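Soft Storage: Packing Plush Toys in Reused Food Cartons

By Chan
14/09/2025

Stuffed toys are light, bulky and mostly air. A carton that would be too heavy to lift when packed with books can be filled to the rim with plush and carried by one person. This makes used grocery cartons a practical choice for toy storage, provided the board is clean and dry.

At the Vemton toy library, which lends 200 soft toys, cartons that once held packaged bread are preferred. Wear shows first at the upper rim, where hands and toys rub the printed face. A frayed rim is cosmetic. A soft corner or a split base seam means the carton should be recycled.

Flaps are left open during sorting and closed only for storage. Large, broad-headed toys go in first. Small items fill the gaps. Toys with ears, fins or other thin parts go on top, with those parts lying flat, as a fold held under load from October to spring can set permanently in the fabric.

Toys are washed before packing and air-dried for 48 hours. Dense stuffing holds moisture well after the surface feels dry.
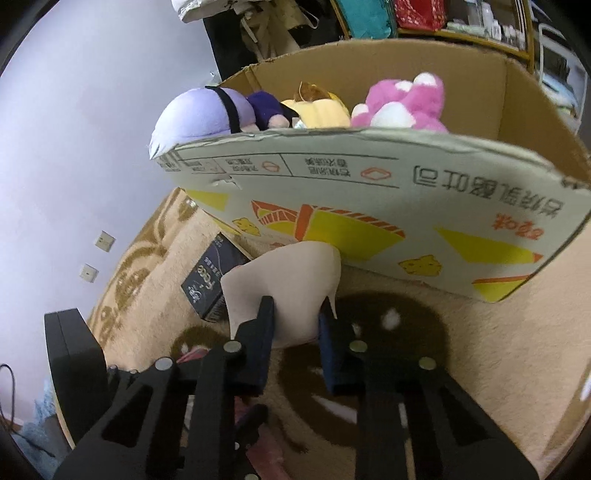
How full should a carton of plush toys be?

Fill it to 2 inches below the rim without pressing down. Compressed stuffing recovers slowly, and a bulging carton will not stack.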